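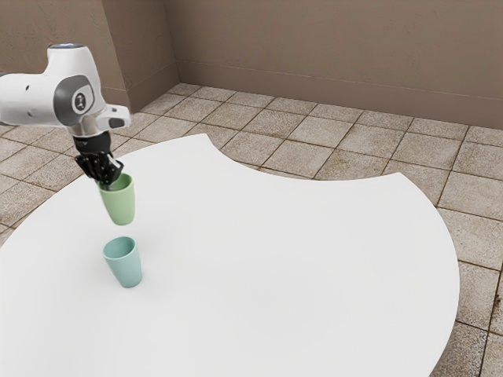
Slide 1. Simulação da célula: copo verde suspenso na garra, copo azul-esverdeado na mesa.

Notas do orador – planeamento de compra da célula de manipulação, linha Chege

Abrir com o pedido de decisão: autorizar a fase de simulação até ao fim e adiar a encomenda do braço até haver medidas da mesa. Tempo previsto para este bloco: seis minutos.

Slide 1. Tarefa de referência: empilhar copos. O copo de cima é agarrado pelo bordo e fica alinhado na vertical com a boca do de baixo. Foi escolhida por exigir alinhamento fino com peças leves e baratas. Referir que o tampo em simulação tem contorno recortado, com um entalhe côncavo e o lado direito em curva. Um tampo destes não existe em catálogo e tem de ser orçamentado como peça à medida. Se alguém perguntar por um tampo retangular: está na lista de alternativas, slide 5.

Slide 2. Estrutura do orçamento. Quatro rubricas: braço, garra, mesa e fixação, integração. A integração é a rubrica com maior incerteza e não deve ser apresentada como percentagem do braço. No pedido do ano passado fez-se assim e a estimativa falhou. O valor total pedido é de 104 mil euros, sem IVA. Inclui formação de dois operadores. Não inclui vedação perimetral nem scanner de segurança, que dependem da análise de risco.

Slide 3. Garra. É o ponto em que convém demorar. Uma garra de dedos articulados custa mais do que uma pinça paralela e tem mais peças de desgaste. Para copos, a pinça paralela chega. Para as peças da Gralden, com geometria variável, não chega. A proposta é comprar uma unidade de dedos articulados e um jogo de dedos de reserva, e rever ao fim de 80 horas de funcionamento. Confirmar com o fornecedor se a flange é compatível sem adaptador – na cotação da Stirnard o adaptador aparece em linha separada, na da Skuverden está incluído no preço da garra. As duas cotações não são comparáveis linha a linha.

Slide 4. Prazos. Stirnard: braço em 6 semanas, garra sem data firme. Skuverden: conjunto completo, prazo único, penalização por atraso. A validade das cotações termina em fevereiro. O Wycliffe Massawe pediu prorrogação às duas empresas e ainda só há resposta da Skuverden.

Slide 5. Alternativas. Aluguer com opção de compra: viável para o braço, não foi proposto para a garra. Tampo retangular normalizado: reduz custo e prazo, mas obriga a repetir o estudo de alcance e a mudar a posição da base. Braço usado: excluído, por falta de historial de manutenção.

Slide 6. O que a simulação cobre e o que fica por cobrir. Cobre alcance, colisões com a mesa e sequência de movimentos. Não cobre o atrito real entre os dedos e o material do copo, a deformação do bordo sob aperto nem a variação entre lotes. Estes três pontos passam para o ensaio físico e têm verba própria na rubrica de integração. Não prometer tempo de ciclo com base em valores simulados. Se insistirem num número, remeter para o ensaio.

Slide 7. Custos recorrentes. Licença do simulador, contrato de manutenção, consumíveis da garra. O contrato de manutenção da Stirnard obriga a 2 visitas por ano, com deslocação faturada à parte. Pedir à contabilidade que trate a licença como despesa corrente e não como investimento.

Slide 8. Pedido de decisão, repetido do início. Deixar projetado durante as perguntas. Perguntas prováveis: amortização (tabela no anexo B), espaço em planta (anexo C), reutilização do braço noutra linha (possível, com nova análise de risco e nova fixação). O ficheiro com as duas cotações está na pasta do projeto.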